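Re: [equipment] Grippers for the second table, Selham room

Hello all,

Thank you for the questions. I answer them in one message, so we can close the list in January.

I would not order a second robot arm now. With the budget we have, one more table with hand-held grippers gives us more. The quote from Reisinger is for 2 grippers with cables and mounting plates, and delivery takes three weeks. Sindport is cheaper, but they do not sell the finger tips separately, and we will need spare tips before summer.

Please also plan money for small things. Last year we forgot them – storage boxes with lids, tape for the floor, cable ties, a second power strip. I put 200 euros for this line. If it is too much, I can go down to 100, but then the boxes must wait.

About the table size: the present one is enough for a box with the lid open and one person working with both hands. I ask only that the new table is not smaller.

Best regards,

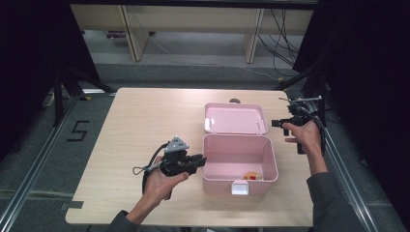 Raimonds Toom
Equipment planning, Zeststead

> Raimonds, before I sign anything I need to understand two points.
> Is the Reisinger price for a pair or for one gripper? And do we
> buy a new table, or can the old desk from Selham be used? I would
> like to keep the whole order on one invoice – the last time we had
> 3 and it was a lot of work for accounting.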